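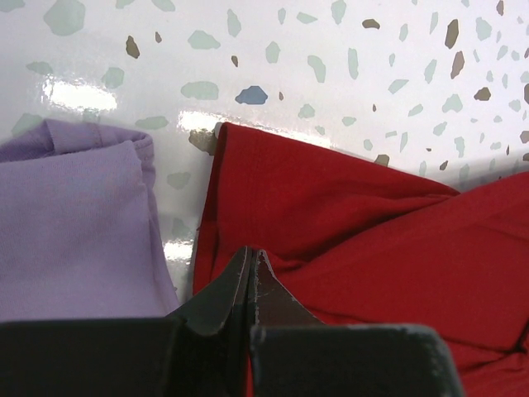

Lavender and red on the speckled top. Folded edge on the lavender one, red still bunched.

From: Ludstead list
Date: June 2019
Subject: Re: [Ludstead clothes swap] folding the knits, again

Quick one before I head out, will do a proper reply on the weekend if anyone wants it.

Earlier message, for those who dropped off the list when it moved over:

> Hi all,
> Went through the tubs after the last swap and the knits are a mess. Shirts fine, pants fine, kids' stuff mostly fine. Anything soft and stretchy has been stuffed in any old way and comes out looking like a dishrag. We had 306 tops through in one arvo and I reckon half of them got refolded by whoever was browsing, which is lovely of them, but everyone does it differently.
> Can we please agree on one fold? I don't care which. Also is the shiny table staying? The jumpers slide all over it. I'd rather go back to the old trestle with the blanket over it.
> Also also - the red things. Are we still keeping reds separate?

Right. In order, sort of.

The fold. I vote for long way first, sleeves in, then thirds. Lay it face down, get the hem straight BEFORE you touch the sleeves. If the hem's crooked at the start it will be crooked at the end and you'll be doing it twice. Bottom seam towards you, smooth up to the shoulders with flat hands. Don't drag it, soft knit just stretches and then you've got a jumper with one long side.

Hem edge ends up on the outside of the stack so people can see what the fabric is without pulling the whole pile over. Tridinel tubs take two stacks side by side at that width, I checked. The Rarnum ones don't, bit narrower at the bottom, so fold in quarters for those or just use them for socks and scarves.

Table. I'd like to keep it. Yes it's slippery. Yes the glare is awful under those lights, you can't see lint on a pale top to save yourself. But it wipes down in two seconds and the blanket was putting fluff on everything dark. Black cardigans especially, we were going through a lint roller a session. If the sliding bothers you put a tea towel under the finished pile. Works fine at mine.

Red is the one I'd fuss over. Anything that deep I'd give a good stretch out lengthwise first, pull it by both ends, then lay it down again and flatten from the middle. Creases show on a strong colour more than they do on the lavenders and greys. And it lets you see if the side seams have twisted, wich they do on the cheaper ones after a few washes. 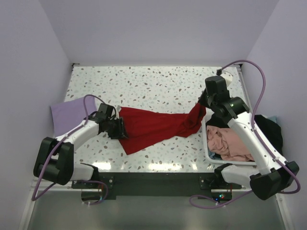
Red one pulled out lengthwise, right corner up and gathered. Still needs flattening.

If one corner's bunched up in your grip, let go and take it again nearer the seam. Fingertips on the seam itself, not a handful of the fabric. A handful gives you those fan shaped creases and they don't shake out, you need the steamer, and the steamer is at Morikawa being looked at. No word on when it's back.

Keeping reds separate: for storage no, don't think we need to. For washing YES, still. Anything that comes in smelling like a shed goes through the machine before it goes in a tub, and the reds and maroons go through on thier own, cold. I am not reliving the pink pillowcases.

Other bits
- labels. Spreadsheet's up to line 681. Please add at the bottom, don't insert rows, it wrecks the sizes tab
- lavender top is a women's 14 I think, tag's faded. Put it with the 12-14s
- tubs go back in the hall cupboard with the lids ON. Moths.
- cupboard code has changed to 1826, same way of opening it, push then turn

Does anyone have a spare folding board? The plastic flappy kind. I had two and lent both out and now have none. Would speed up the t-shirts no end, not much use for knits though.

Trestle people, speak up by the next sort or the shiny one stays. Gotta run, bus.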